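Garden helpers wanted for the season at Workum

We are looking for 2 people who like to work with their hands in soil. The kitchen garden at Workum grows vegetables and herbs in mixed beds, without chemical sprays, and in summer there is more work than our small team can do. The season starts in May.

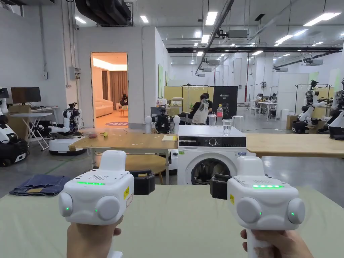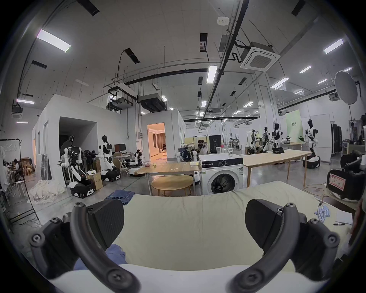
A white front-loading washing machine and blue denim, in both pictures.

Your work will be mostly this:
Sowing and planting out beans, squash, cabbage and onions
Weeding between the rows, by hand and with the hoe
Watering early in the morning on dry days
Picking and washing vegetables for the weekly boxes
Turning the compost

The garden has 17 long beds and one plastic tunnel for tomatoes. This year we also want to try a new plan in which beans and lettuce share the same bed, so we will ask you to write down in a notebook what you plant and when you pick it.

You do not need a diploma. It is good if you have already grown vegetables somewhere, also if it was only on a balcony. You should be able to kneel, to lift a full crate, and to work outside when it rains a little. Please bring your own boots. Gloves and tools you get from us.

We offer a paid job of 8 hours per week, divided over two mornings. Which mornings, we decide together. You may take home vegetables every week, and there is coffee and soup at the break.

Please write a short letter to Ludger Hagedorn, Flerkular Gardens, P.O. Box 1183, Workum. Tell us what you have grown before and which mornings are possible for you. A photo is not necessary. Letters should arrive before the end of the month. We answer everybody, but it can take some days because we are planting the potatoes now.

Posted 18 April 2026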